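Dec 11, 2018

## Tavmont opens orders for two-arm sorting cell

Tavmont has started taking orders for the Ruda, a compact enclosed cell with two robot arms, meant for repair shops, school stores and small returns depots. The company showed it to trade buyers in October and says the first units will leave its Markotitz works in 7 weeks.

The cell comes with both arms fitted to a rail, a set of two-fingered grippers and a year of phone support. Buyers can add a service plan that covers 2 visits a year. Spare gripper fingers are sold in packs, and a fitter can change a set without taking the arm off the rail.

Cleiton Vieira, who runs product support at Tavmont, said most early enquiries came from firms handling small electrical goods with their leads still attached. "Cables are what people ask us about first," he said. "A box is easy. A box of things with flexes is a different job."

Karagiannis, a tool hire firm, has had a trial cell for nearly 70 days. Its stores manager, Afonso Marinho, said staff learned the basic controls in a morning but needed more help with setting up new items. He would like a clearer manual and a quieter fan.

Glue guns and their black cords lie on the mat between the two arms, with an empty plastic bin at the back left.

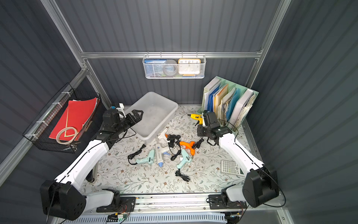 ## Orders and service

Orders go through Tavmont's sales desk, extension 522. Trial cells can be hired by the month, and the hire charge comes off the price if the customer buys.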